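Groltasico Foraging Wheel, large size
Review by Ataahua Rewi
12/05/2026

I keep 4 birds: two green-cheeked conures, an older cockatiel and a Senegal parrot who came to me at six years old with a bad habit of pulling his chest feathers. The foraging wheel was bought mostly for him. I paid for it myself and have had it on the side of his cage since April.
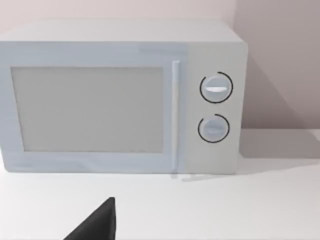
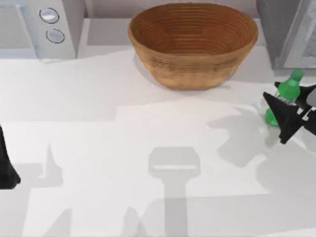 Kitchen counter. Top: the microwave. Bottom: the wooden bowl.

The wheel is a clear plastic disc with six pockets and a cover plate that has one opening. The bird turns the disc with his beak or foot until a pocket lines up with the hole, then takes out whatever is inside. It bolts to the cage bars with a single wing nut and a washer. The instructions are one folded sheet and you won't need them.

Ellard (the Senegal) ignored it for nine days. I expected that. He treats every new object as a threat, and it took him most of a winter to accept a different perch. I hung it on the outside of the cage first, then moved it inside near the bottom, then up to perch height. On the tenth day I left the pockets half open with a sliver of almond in each and he went over to look. After that he learned it faster than I thought he would. He now empties it in about 40 minutes in the morning, and the feathers on his chest have started to fill in on the left side. I can't say the wheel did that. I also changed his bath schedule and moved his cage away from the hallway.

The conures got a turn with it for a week. They had it figured out the same afternoon and then spent their time hanging upside down from it and screaming. For birds like that it isn't hard enough. The cockatiel never touched it. The disc is stiff and I doubt she has the strength to turn it.

Now the problems. The wing nut works loose. I found it on the cage floor twice in the first month, and a bird who likes hardware could have it off in a morning. I replaced it with a stainless lock nut from my own drawer. It should have come with one.

Cleaning is also more work than it needs to be. The cover plate comes off with a quarter turn, but pellet dust packs in behind the center post and you have to get it out with an old toothbrush. I stopped using fresh fruit in it after one batch of mango. Dry food and nuts only.

The plastic has held up well. There are beak marks around the opening but no cracks and no sharp edges so far. Senegals can bite hard for their size, so I check it every time I refill it. I would not give it to a macaw or a large cockatoo.

Before this I had the Clurkeo drawer box, which costs less and has a prettier finish. The drawers swelled when they got damp and he lost interest once he could pull them all out in one go. The Van Rooij feeder is better made than either one, with metal fittings throughout, but it only holds two treats at a time and I was refilling it all day.

Fit: bars up to an inch apart. On my travel cage the bolt was too short to reach through the door frame, so measure first.

I'd buy it again for a medium parrot who needs something to do in the morning. Skip it for cockatiels, and change the nut before you hang it.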